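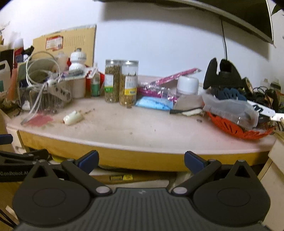
A pale desk top in need of a wipe-down, crumbs and a pinkish-red mark included

Home Tips Kitchen Desk and Study Workshop
Search tips Go

Cleaning a stained desk top

Take everything off first, including the cables. Boxes leaning at the back can go on the floor until you have finished.

Brush crumbs into a dustpan with a dry, soft brush. Don't start with a damp cloth, as dark crumbs smear on a light surface and you end up with a second job.

Next, wipe over with warm water and a drop of washing-up liquid. Wring the cloth out well, especially near a wooden front edge – water that sits in the join will lift it in time.

For red or pink marks, mix bicarbonate of soda and water to a thick paste. Leave it on for 16 minutes, then rub lightly with a soft cloth and rinse. Try a hidden corner first. Old marks may need two goes.

Loose cable: coil it in a wide loop and tie it once, not too tight. Keep the hanging end clear of the part you write on. A see-through tub is handy for small bits, but empty it now and then or it fills with things you no longer use.

Joyce Mushi wrote in to say she uses an old pastry brush for the gap along the wall. It works well on keyboards too.

Last checked September 2019

Contact Leonor Frade | © Udari Household Tips | Back to top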